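Writing Popular Romance, evening course
Session 7 notes: blurbs, series and the book two problem
Tutor: Elli Leinonen

Hello again, and thanks for a lively October session! A few of you asked me to write up what I said because I talk too fast, so these are my notes with the swearing taken out. Bring your own blurb drafts next week, printed if you possibly can (the screen in our room is still sulking).

Before we start, a reminder of the two made-up series we've been kicking about all term. Runbridge is our small-town one: three sisters, one failing bakery, a vet. Clidmont is the posher one, with the hotel family and the brother who walked out. I'll keep using them so you don't have to carry fifteen sets of characters round in your heads.

1. What a blurb has to do

A blurb is a sales pitch that pretends to be a story. I know that sounds cynical, but I love a good blurb and I've bought plenty of poor books on the strength of one. The reader wants to know who these two people are, what each of them wants, and what's in the way. If you can get that into your opening few lines you're doing better than I was for my first two books.

My own first blurb for Clidmont started with the history of the hotel. The hotel! I gave it a whole paragraph, with dates, and the hero turned up somewhere near the bottom with his suitcase. When I rewrote it I began with him standing in the lobby being asked for his name by a receptionist who didn't recognise him, and the history went in the bin.

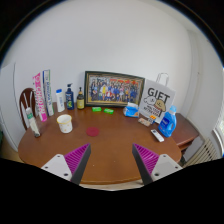
The other thing I did wrong was names. I had seven named people in that blurb, including an aunt. Two is plenty. Everyone else can be "his father" or "her boss" or "the man she was supposed to marry", and those labels tell us more than Gerald ever would.

2. Heroes with a reputation

We had a good argument about this and I don't think we finished it. If your hero is famous for behaving badly (footballers, racing drivers, the playboy with the yacht), the blurb has to promise the bad behaviour and hint at the hurt underneath. Most people manage the first half. Then they write "but he has a secret" and leave it at that, and I start looking at the next book along.

Be a bit more definite. "He hasn't spoken to his brother since the funeral" is a secret I'd pay for. You don't have to say whose funeral.

And please give the heroine something to do apart from being immune to him. In Runbridge, Clurnis the vet is supposed to be the catch of the county, but the line everyone in class remembered was about Toivonen, the middle sister, selling her car to pay the flour bill. She'd already made a hard choice before he came through the door, so we were on her side.

3. The book two problem

Romance series mostly change couple with each book, which is lovely for the writer because you get a fresh start, and awful because your readers were in love with the last pair. They'll want to see them. Let them come to dinner, let them have a baby in the background if you must, and then send them home. I've read second books where the old couple got so many scenes that I forgot who was meant to be falling in love.

Plant the next lead early. He needs one good scene in book one, and I'd put it in the middle, where readers aren't distracted by the ending. One line of rudeness can do it. I still get emails about a man who refused to dance in chapter nine. 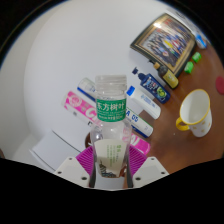 Bottle with a green neck label, held upright.

On order: every book should stand up by itself, because plenty of people will start with the wrong one. Try giving a chapter of your second book to somebody who hasn't read the first and ask them to mark the places where they felt left out. Don't argue with them. Just look at the marks, go away and have a biscuit.

4. For next week

Write a blurb for the second book in your own series, 150 words at the most. No rhetorical questions at the end, please ("Can she ever trust him again?" Yes, she can, it's a romance).

Then write the scene in book one where we first meet that hero or heroine. Up to 1000 words, from somebody else's point of view. I'd like to hear almost all of these read aloud, so keep it to something you won't mind the rest of us hearing. Steamy is fine, just warn me first!

If you're stuck, go back to the exercise from session 2, where you wrote down what each character would be mortified for the other one to find out. Several of you had a whole plot in there and walked straight past it.

Optional reading: any two books from the middle of a long series you've never tried. Jot down where you got lost.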